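Saturday, October. Back room, start 9:40

Subject: hanging of the T-shirts, second round. Continued from the page with the coffee stain.

Branwen asked me to write down the order in which I do it, so that she and Branislav can do the same on the days when I am not in. Last week each of us hung the shirts in our own way and afterwards we could not compare the collars.

What I do now. The shirt lies on the desk, front side up, neck to me. I shake it once before, not more. The hanger goes in from the bottom hem and up, never through the neck. When the hook comes out of the collar I turn it so that it opens away from me, then I take it at the hook and put it on the rail. After this I pull the two shoulder seams until they sit on the arms of the hanger, and I pull the hem down one time in front and one time in the back.

With the neck opening method the first three shirts from the Matov pack got a wave in the collar which stayed after the night. I measured it with the soft tape: 25 mm at the worst place. From the bottom it takes longer, but I did not see the wave again. Asabe thinks the wave comes from the washing and has nothing to do with me. It is possible. We should wash one shirt alone and look.

Hangers. The plastic ones are good enough for T-shirts. The shoulders are a little slippery, so a shirt that is put on crooked will go more crooked by itself. I had one on the floor before ten o'clock. Rhiannon proposes rubber bands around the ends. I do not like it, the bands leave a mark on white cotton if they stay over the weekend, but I will try with an old shirt.

Rail. The stand must be with all feet on whole tiles. If one foot comes on a grout line the rail leans, not much, and the hangers walk slowly to the low side and press together. I moved it two times today and now it is quiet. Please do not move it back closer to the curtain. The cloth touches the sleeves there and we get dark fluff on the white ones - it took me a good part of the morning to remove it with tape.

The bath mat stays at the glass door. Sarla has put it there for the shoes and it does its work, the tiles are cleaner than in September. Only it should be shaken outside and not in the room when shirts are hanging.

Weights. The Thongsuk shirt was 204 g and the Nindano one 200 g, both from the small scale, both dry. I expected a bigger difference, by hand the Thongsuk feels much heavier. I will repeat on the other scale when I find its plate.

Not done today:
- the long sleeves, no time
- a label on each hanger, the paper ones fall off
- cartons under the desk. They have to be lifted from the floor before the next mopping. I asked Branislav.
- answer to Skurent about the second pack. They want to know if we keep it or send it back, and I cannot say this before the collars are measured again.

11:15. Went on with the white ones with the big black letters. These crease a lot below the print and pulling at the hem helps only partly. I leave them on the rail till Monday and measure the collars then, same tape, same place on the neck.

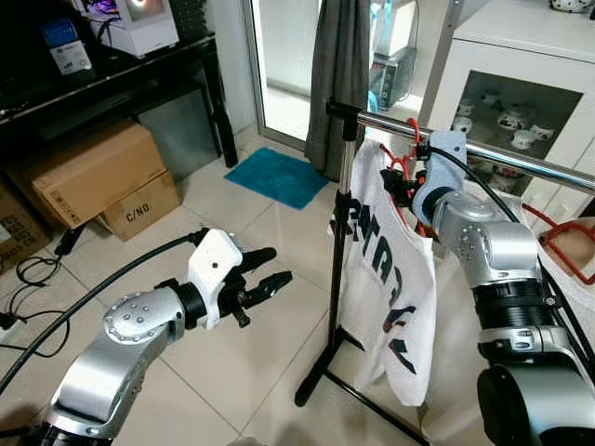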